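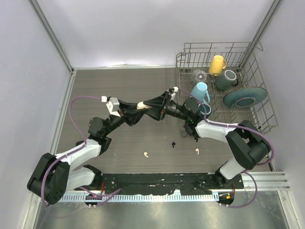

How to do a hair oil treatment before wash day

What you need
Any light oil. I use the Muvley one, Fokov is fine too and cheaper. Wide tooth comb, old t-shirt, shower cap, clips.

Step 1. Detangle dry
Ends first, then work up. Dont rip through knots. Two minutes for short hair, more if yours is past the shoulders.

Step 2. Warm the oil
Bottle in a mug of hot tap water. No microwave. Test a drop on your wrist, should feel barely warm.

Step 3. Section
Four parts, clip them. Thick hair, do six.

Step 4. Scalp
Fingertips only, no nails. Small circles, five minutes. Less oil than you think! A teaspoon does most heads. Skip the scalp completely if you get dandruff or it's sore, just do lengths.

Step 5. Lengths and ends
Whatever is left on your hands, plus a few drops more. Ends get the most.

Step 6. Cover and wait
Cap on, t-shirt over it. Half an hour is plenty. Overnight made me break out along the forehead so I quit that.

Step 7. Wash out
Shampoo goes on BEFORE water. Rub it in, then rinse, then shampoo agian. Light conditioner on the ends only.

How often
Once a week, I do Wednesday. Fine hair, every two weeks.

Still greasy after drying? Too much oil. Wash once more and use half next time.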